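4.3 Rangement bimanuel sur plan de travail encombré

Les expériences des sections 4.1 et 4.2 portaient sur des saisies isolées. Nous évaluons à présent la politique Lerkon sur des séquences complètes de rangement, dans lesquelles l'ordre des sous-tâches n'est pas imposé et où chaque bras peut gêner l'autre. La question est de savoir si le module d'arbitrage introduit en section 3.2 conserve son intérêt lorsque les objets ne sont plus présentés dans une zone dégagée.

Protocole. La consigne est donnée en langage naturel au début de l'épisode et n'est plus modifiée. La disposition initiale est tirée parmi 11 configurations, dont 2 n'ont jamais été vues à l'entraînement. Les meubles et appareils restent du même côté de la table ; la vaisselle, le panier et les supports sont déplacés d'une configuration à l'autre. Chaque méthode est exécutée sur 60 épisodes, avec les mêmes tirages pour toutes. Un épisode est interrompu en cas de contact entre les deux bras, de chute d'un objet hors de la table ou de dépassement du temps alloué. Les épisodes interrompus sont comptés comme des échecs, y compris lorsque toutes les sous-tâches sauf la dernière ont été validées.

Observations. La politique reçoit l'image de la caméra de tête ainsi que l'état articulaire des deux bras. Nous n'utilisons ni carte de profondeur ni modèle géométrique des objets. Ce choix est contraignant pour les supports à chevilles, dont les éléments saillants sont fins et se distinguent mal du fond vus de dessus. Il l'est également pour les objets situés en bordure du champ, que la politique doit traiter à partir d'une observation partielle.

Méthodes comparées. La première référence, Roneo, est une politique monolithique qui prédit conjointement les actions des deux bras. La seconde, Clarkeck, emploie deux politiques indépendantes et une règle de priorité fixe. Lerkon reprend l'encodeur de Clarkeck, mais remplace la règle par un arbitrage appris, réévalué tous les 9 pas de commande. Les trois méthodes sont entraînées sur le corpus Chaudhary, sans démonstration supplémentaire propre à cette évaluation.

La figure 6 donne une vue de l'espace de travail. Le panier tressé, qui contient un épi de maïs jaune, se trouve du côté du bras gauche, dont la pince surplombe le rebord. Le bras droit est placé au-dessus du mini-four. L'arbre à tasses occupe le fond de la table, entre les deux zones, et constitue la principale source de conflit : l'un et l'autre bras peuvent prétendre y accéder, et la règle fixe de Clarkeck l'attribue toujours au bras droit.

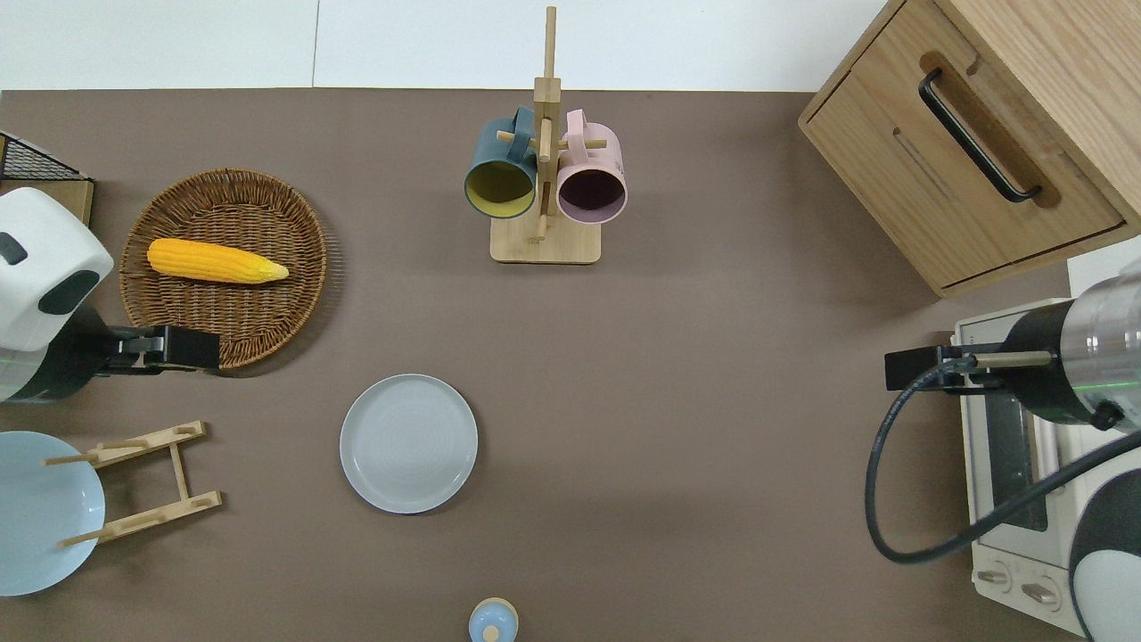

Figure 6. Espace de travail vu par la caméra de tête. À gauche, panier et assiette grise ; au fond, arbre à tasses ; à droite, mini-four et meuble à tiroir.

Résultats. Lerkon obtient le taux de réussite le plus élevé sur les configurations connues comme sur les configurations nouvelles. L'écart avec Clarkeck provient presque entièrement des épisodes dans lesquels une tasse doit être accrochée ou retirée ; il devient négligeable lorsque la consigne ne concerne que le panier et les assiettes. Roneo termine plus rapidement les épisodes réussis, mais provoque davantage de contacts entre les bras - en particulier lorsque l'un d'eux revient du fond de la table.

Analyse des échecs. Deux modes d'échec dominent pour Lerkon. Le premier est une oscillation de l'arbitrage : l'accès au support est attribué alternativement à chaque bras, sans qu'aucun n'engage la saisie avant la fin du temps alloué. Une hystérésis sur la décision réduit ce comportement, au prix d'une réaction plus lente après une saisie manquée. Le second concerne les assiettes posées à plat, pour lesquelles la pince glisse sur le bord sans le soulever. Ce mode est commun aux trois méthodes et relève du contrôle local ; l'arbitrage n'y intervient pas. Les variantes avec et sans hystérésis sont comparées en section 4.4.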